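Support ticket: Calendar reminders arriving twice, and some not at all
Product: Kernden Shop Diary
Opened by: Houda Abdel Hamid
Handled by: Kadri Šimkus
Status: Solved
Opened: Dec 11, 2023

Houda Abdel Hamid wrote:

Hello, and thank you in advance to whoever picks this up. I run Brurkura, a small business hiring out artificial flower arrangements to waiting rooms, offices and the odd wedding. We have used your diary since June, and on the whole I've been very happy with it. Each customer has a hire period, and the diary is meant to email them (and me) when it's time to swap the flowers over.

For a while now some customers have been getting the swap reminder twice, a few minutes apart, and others haven't had one at all. One lovely lady at a dental practice rang to ask if she was in trouble! I've logged out and in again, and I've tried it on my daughter's laptop as well as my own, with the same result on both.
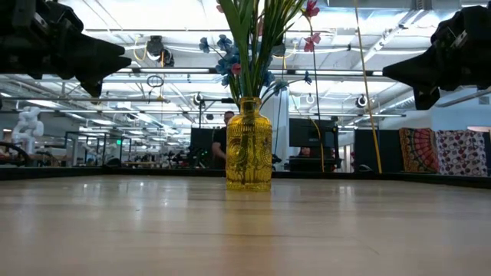

Attachment 1: yellow glass vase, with blue flowers in the arrangement.

The booking is set to repeat every 90 days. The customer's email address is right, I've checked it letter by letter, and she does get our invoices.

Kadri Šimkus replied:

Hello Houda, thank you for such a clear write-up, and I'm sorry about the phone calls. Please do tell the lady at the dental practice that she's in no trouble with us either.

I've had a look at your account and I can see the doubled reminders in the sending log. Could you tell me two things when you have a minute? First, did you bring your bookings over from another program, or type them in by hand? Second, under Settings, then Reminders, what does it say beside "Default repeat"?

Houda Abdel Hamid wrote:

Good morning Kadri. I brought them over from Indon, which I'd used for years and was quite fond of, but it got terribly slow once I had more than 365 bookings in it. My colleague Sirkka Kettunen did the import, as she's far more patient with spreadsheets than I am. She says she ran it again afterwards when the first go stopped partway through, so perhaps that's a clue?

Beside "Default repeat" it says 3 months. I don't remember choosing that, but I may well have done, as I was clicking through rather quickly that evening with my supper going cold.

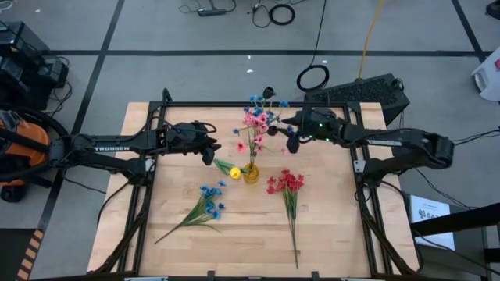 I should add that the missing reminders all seem to be for bookings where I'd changed the customer's name at some point. One practice changed hands, for instance, and I typed the new name over the old one. I don't know if that matters, but Sirkka thought I ought to say so.

Kadri Šimkus replied:

Sirkka is quite right, and please thank her from me. I think we have two separate problems sitting on top of each other, which is why it looked so muddled.

The doubles come from the import. The first run did save part of your list before it stopped, so the second run gave those customers a second, hidden repeat. One follows your 90 days and the other follows the 3 months default, and they can land very close together.

The missing ones are our fault. When a name is changed on an imported booking, the reminder can stay tied to the old name and never go out. I've passed this to Aušra Pētersons, who looks after that part of the program.

For the doubles, please try this:

Open Bookings and choose Show hidden repeats.
Tick the ones marked "import, part 1".
Choose Remove repeat. Take care not to choose Remove booking, which sits just underneath.
Go back to Settings, then Reminders, and set Default repeat to None.

Houda Abdel Hamid wrote:

Done, and I made a cup of tea first so as not to rush it. There were 6 of them. I've gone through the rest of the list too and it all looks tidy. 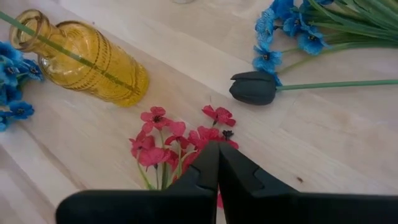

Attachment 3: amber glass bottle lying on its side, with artificial flowers on the table.

Kadri Šimkus replied:

Wonderful, thank you. Aušra has put a correction on your account this afternoon, so the renamed customers should now get their reminders. I've sent a test one to your own address. Could you let me know if it turns up, and if it's only the one?

Houda Abdel Hamid wrote:

One reminder, just the one, and with the new name on it! I've told the dental practice and they were very nice about it. Please close the ticket, with my thanks to you and to Aušra.

Ticket closed by Kadri Šimkus. Reason: solved, confirmed by customer.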